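Why I've stopped buying props for my robot

5 min read
Last updated: January 30, 2025

I've got an opinion and I've been boring everyone at the workshop with it, so now it's your turn. If you're building a robot arm at home, stop spending money on the things it's meant to pick up, push and open. Make them out of cardboard!

I say this as someone who did it the wrong way round. Back in October I ordered a Pastik play kitchen (lovely thing, weighed a ton) because I'd seen other people use proper toy furniture and thought that was how it was done. The arm is a Saavedra kit, the cheap one, bought second-hand with a gripper that somebody had already glued once. On its first go at the oven door it took the hinge clean off. I stood there holding a little plastic hinge and thinking about the 36 quid.

With cardboard you just shrug. A door tears, you cut another one, the glue gun's still warm, off you go. And you can change things! If the handle's too thin for the fingers to get round, you put a fatter one on. Try doing that with a moulded toy. I've had people tell me it's cheating to make the world fit the robot, and I think that's daft. We put ramps and rails and big buttons everywhere for ourselves. Why shouldn't a beginner's robot have a chunky handle?

The other side of the argument, which I do take seriously, comes mostly from the Reser crowd who share our benches. They say cardboard is too kind. It bends, it gives, it slides about on the table, so the arm gets away with sloppy moves that would be a disaster on a real cupboard. Fair enough, there's something in that. My answer is to weigh the box down and get on with it. I ran up to 90 tries in one evening with a bag of rice inside, and the sloppy moves showed up perfectly well. 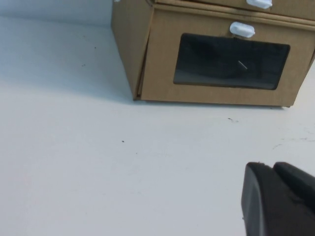 Filed under: Workshop Opinions

White pill-shaped handles on brown card, a dark window in the door, and I'm prouder of it than I am of most of my furniture. The folds aren't perfect and I don't care. I'd much rather look at that than at a catalogue oven while I'm swearing at my wrist joint.

I will give you one thing worth paying for, and it's decent handles. I get mine from Vestico in mixed bags and they've outlived every box I've stuck them to. Everything else can come out of the recycling, and if your neighbours have just had a fridge delivered, go and knock on their door.

Enjoying the blog? Sign up to our newsletter. You can unsubscribe at any time.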